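Some notes from our work on predicting a grasp before the arm closes its hand. I promised Kamarul Jugah I would write this in plain words, so please forgive me if I simplify.

The question is small. If a policy is trained only in simulation, which camera does it really use: the one that sees the whole room, or the one on the wrist? Most papers, ours included, give it both and never ask.

So we asked. We took our pick-up policy, which we call Gindosum, and at test time we hid one view or the other, for a part of each attempt. Nothing was retrained. The policy simply had to continue with what was left.

In total we ran 2683 attempts, all in simulated homes. Each home has its own furniture, lights and floor. The object and its starting place are changed every time, and the colours of walls and floors are also mixed.

First surprise for me: hiding the room view at the start hurts a lot, but hiding it for the last part of the reach hurts almost nothing. Near the object the policy lives on the wrist view alone.

Second surprise: the wrist view is often a very poor picture by human standards. I have looked at thousands of them now and in many I could not tell you what the object is. Three rendered views from one of the homes:
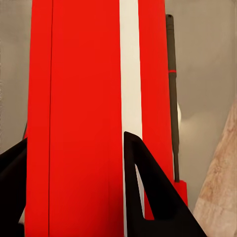
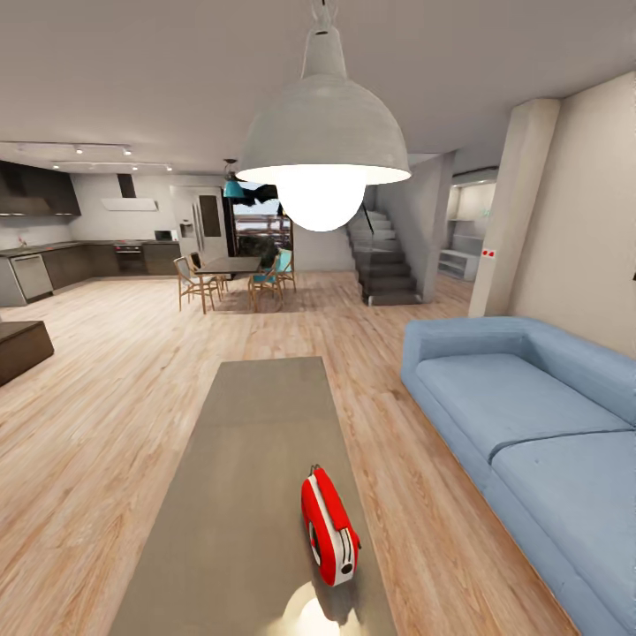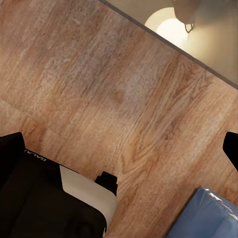
Charalambos Gavalas, who reviewed our early draft, asked a fair question. If the close view contains so little, where does the information come from? He suspected that the policy remembers the object from earlier and closes the fingers more or less on a timer.

We tested this. Palum, our small tool for editing rollouts, can freeze the wrist view at any step. The policy then keeps receiving the same old picture while the arm continues to move. If it was working on a timer, a frozen picture should not matter.

It matters very much. With the view frozen for only 6 steps before closing, the policy hesitates, and often it closes too early on one side. With 100 steps frozen it is lost completely and sometimes waves at the air beside the object.

My reading is that it follows edges. A straight boundary between two colours, moving past a fingertip, seems to be enough to correct the last bit of the approach. I say "seems" on purpose. We have no proof inside the network – only its behaviour from outside.

One piece of support: when we blurred the wrist view strongly, success dropped. When we removed all colour but kept the edges sharp, it dropped much less. I had expected the opposite order, and I had a small bet with Kamarul about it. I paid in dumplings.

Now the weak points, because I would rather write them myself than read them from someone else.

All of this is simulation. Rendered surfaces are cleaner than real ones, and clean surfaces have clean edges. A real kitchen bench has crumbs, scratches and glare. The edge story could become much weaker there.

Also, we threw away around 185 attempts where the object fell before the hand reached it. I think this was the right choice for our question, but it makes the final numbers look a bit nicer. Both versions are in the appendix.

And we tried one gripper shape only. With wider fingers, more of the wrist view would be blocked, and I do not know what would happen then. The Dlamini set has some wide-finger data, so maybe we can check without starting from zero.

A practical tip, if you train something similar: try dropping the room view at random near the end of each attempt. It cost us nothing in success and the policy became calmer when the room view was late or noisy.

Next is the same freezing test on the real arm at Jellurside. I am a little nervous about it. If you have done something like this on hardware, please write to me, also when it did not work.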